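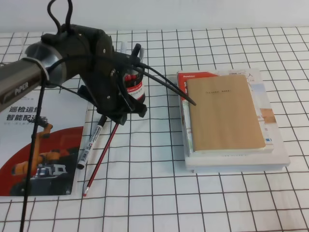

Short Fiction

The pen ran dry halfway through the word "marvelous," and I took it as a sign that I should go outside.

I had been writing to my sister every Sunday since she took the job at the lighthouse on Flitberg, and I was proud of never missing one. Letters, proper ones, with stamps! The island had no phone line to speak of and the mail boat went twice a week if the sea was in a good mood. So I wrote, and she wrote back, and between us we had filled two shoeboxes and the bottom of a wardrobe.

But that August morning I had nothing to tell her. The plums were in, the neighbor's dog had a cone on its head, and the bakery was out of rye again. I had told her all that the week before. What I wanted, with my whole heart, was news.

So I put on my good shoes and walked down to the harbor at Ojala, and oh, what a morning it was. The kind where the light comes in flat over the water and every rope and bucket looks freshly painted. The fish sellers were shouting. A boy was trying to sell me a crab from a bicycle basket (he wanted too much, and the crab looked as if it agreed with me). And at the end of the pier, where there is usually just a bench and a few gulls, there was a balloon.

It was a real one, the kind with people under it, yellow and green, half filled and leaning like a drunk uncle. A woman in a leather cap was holding it down with one hand and eating a sandwich with the other.

"Are you the passenger?" she shouted.

I looked behind me. There was only the boy with the crab.

"Which passenger?" I said.

"The one for Flitberg. Prize winner. Noltik Tea, ticket number 2389. He's an hour late and I've got the wind now, I won't have it at noon."

I want to be fair to myself. I did tell her I wasn't the passenger. I told her twice. The second time I already had one foot in the basket.

I can't describe going up, but I am going to try because I love it so much even now. There's no push. The pier just lets go of you! One moment I could read the price of herring on a chalkboard and the next I could see over the customs house, and then over the hill behind it, and there was my own street with my own wash on the line. I laughed so hard I got the hiccups. The woman in the cap handed me the rest of her sandwich, which was egg, and it is still the best egg sandwich I have had in my life.

"Nine hundred feet," she said, tapping a little dial. "We'll try for 3000 and catch the good wind."

It was cold up there, and so quiet. I had expected a roaring in my ears, but you travel along with the wind and so you don't feel it. A dog barked somewhere far below us and I heard it as plainly as if it sat at my feet. I hoped it was the one with the cone. Then the coast slid away behind us and it was all water, wrinkled and shining, with the old Deltico ferry crawling across it, leaving a long white scratch.

"Do you do this every day?" I asked.

"Eighteen years," she said. "I did have a week off once. Hated it."

I asked her what she saw, all those days, and she pointed things out as if they were her own relatives. There was the sandbar that moved every winter. There was the dark patch where the mackerel were. And a smudge ahead of us, with a white pin stuck in the end of it, was Flitberg.

My sister was hanging blankets over the rail. I saw her before she saw me, a tiny red sweater going back and forth, and I was suddenly shy. We had not been in the same place for two winters. I knew what she had eaten for supper on any Tuesday you might care to name, and I had forgotten how she walked, sort of tipped forward, as if she was always just about to start running.

I leaned over the side and yelled her nickname, the awful one from school.

She looked at the door. She looked at the sea. She looked, I swear, under the blanket. And then she looked up.

We landed in the potato patch. It was not a gentle landing and I am sorry about the potatoes. My sister came around the shed with her hair all over her face, and she grabbed my arms and held on and said, "But it's Sunday! You're supposed to be writing to me!"

"I was," I said. "My pen ran out."

She had the kettle on before I got the grass off my knees. It was Noltik, too, the smoky one in the blue tin, and the three of us drank the whole pot on the step with the balloon sighing and sagging over the beans.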